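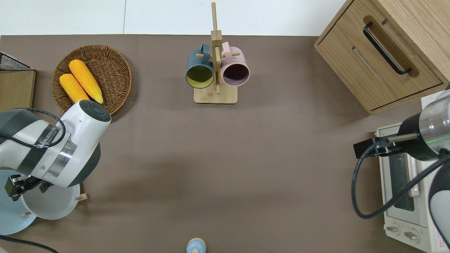
Week 6: Who owns the kitchen inventory?

Read Paul on probate in Fluvthorpe before the seminar. All of it, please — the footnotes are where she hides the arguments.
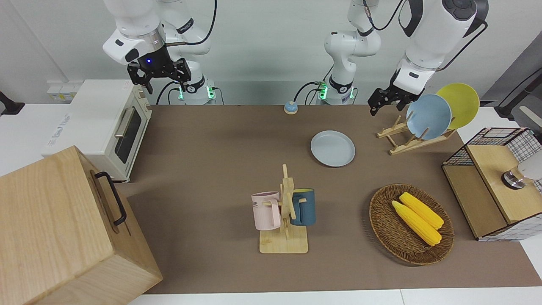 Probate lists tell us what a household owned and what a bored clerk could be bothered to write down. Clondach has 846 of them. A toaster oven would get a line of its own; the mat under it would be lucky to make "other stuff".

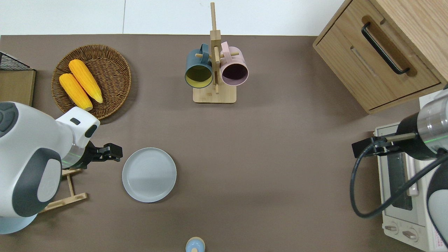
Basket with corn, mug tree with two mugs.

Essay plans to Anwara Sheikh by noon.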